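Bench notebook, Lerndale workshop — December
Entry by A. Zulu. Copies to Petronella Nkuna and Refilwe Kruger.

Rack and lint roller, bench 2

Wire dish rack back on the mat-covered table after cleaning. White-coated wire, plastic tray, utensil cups at the back. Lint roller kept with it, pink handle.
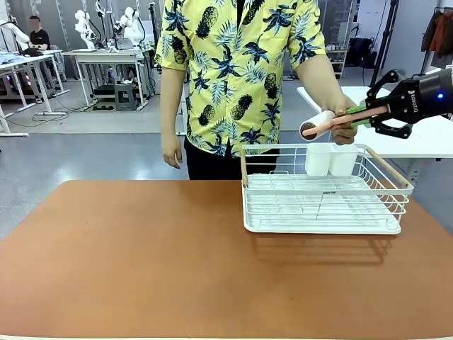 Where does the lint roller go when the rack is full? On the hook under the shelf, head up, with the cover on.

Long utensils are still the awkward part. They don't fit the cups and end up lying along the wires. Oratile wants them all upright; I would accept lengthwise as long as they sit parallel and nothing bridges the slots. The tray is to be emptied at 11 and again before closing.

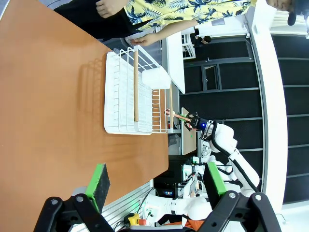

Dowels and handles

Light wood dowel goes along the side of the rack, held at the upper end while it is lowered. Coating on the older Flutton rack chipped where dowels were dropped in — check this one at the end of the month. Drying time before storage stays at 30 minutes. Spare lint sheets are in the Molefe drawer, 10 packs.
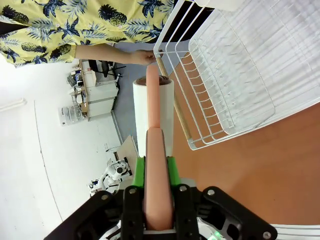
Photo: T. Penner, bench 2

To do: relabel the hook, ask Refilwe about longer cups, order one replacement tray from Flosetti.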